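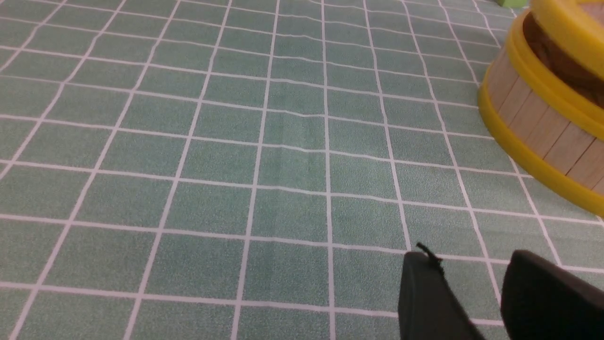 What I Learned Running a Peer Listening Desk for a Semester

Filed under: Student Projects > Helping Skills > Final Reports

Wednesday, December 9, 2020

So my project was a listening desk. Not therapy, and not advice either (I had to say that a lot!). Students in my dorm could book a slot, get on a call with me or one of the other trained listeners, and talk for as long as the slot lasted. I signed up for it because I thought I was a good listener already. I was wrong about that, and most of this report is about how I found out.

How it was set up

We started in September. Our course partner was the Mokoena Center, which trains peer helpers, and they gave us three practice days before anyone was allowed near a real call. Bookings ran through Planik, which was fine once people worked out that you had to hit confirm twice. I wrote up my own reflections in a Workach notebook the same evening, with no names and no details that could point to anybody.

By the time I closed the notebook I had 1516 lines of notes, and a lot of them are me complaining about myself. I went back through all of it for this report and marked each place where I'd written down something I said to a caller, then sorted those into questions, reflections and everything else. That came to 578 marked places. It took me a whole weekend and far too much cereal.

What I was doing wrong

Mostly, asking questions. In the early notes I'm asking one after another, like I'm filling out a form for somebody. "When did that start? Did you tell your roommate? What did she say?" I was so worried about a silence that I never let one happen – and then I'd wonder why people gave me such short answers.

The other habit was worse, because it felt kind. Somebody would say they were stressed about money and I'd jump in with "oh, same, my car just died." I meant it to be friendly. Reading it back, the next few minutes are nearly always about my car.

My supervisor had me try something I hated at first, which was to repeat back the feeling in a few words and then stop talking. Just "that sounds lonely," and then wait. I felt so fake doing it! But my notes get longer from that point on, and the extra part is all things the callers said.

The part that didn't work

I wanted to measure whether people felt heard, so I made a little rating scale from 0 to 100 and sent it out after each call. Hardly anyone filled it in, and the ones who did gave me round, polite numbers. I don't think I can use them for anything. If I did this again I'd ask one open question at the end of the call and leave it there.

I also can't say the listening helped anybody. I know what I did differently and I know my notes changed, but I'm the one who wrote the notes, so please read this with that in mind.

Boundaries

We had a handout for when a call went beyond what we were trained for, and I used it. I won't go into the call. What I can say is that I had practiced the handover wording out loud in my room until it was boring, and I was very glad of that. I'd like the next group to get more time on it, maybe a full practice day.

What I'd tell the next group

Write your notes the same evening. Book breaks between calls, even if Planik lets you stack them. And listen to your own practice recordings early on, including the bits where you interrupt – mine were painful, but I fixed more from those than from the reading.

Related reports

Silence in Helping Conversations: A Semester Diary
Group Check-Ins at the Dunero Youth Club
Learning to Paraphrase Without Sounding Like a Parrot
Supervision Notes: What to Keep and What to Shred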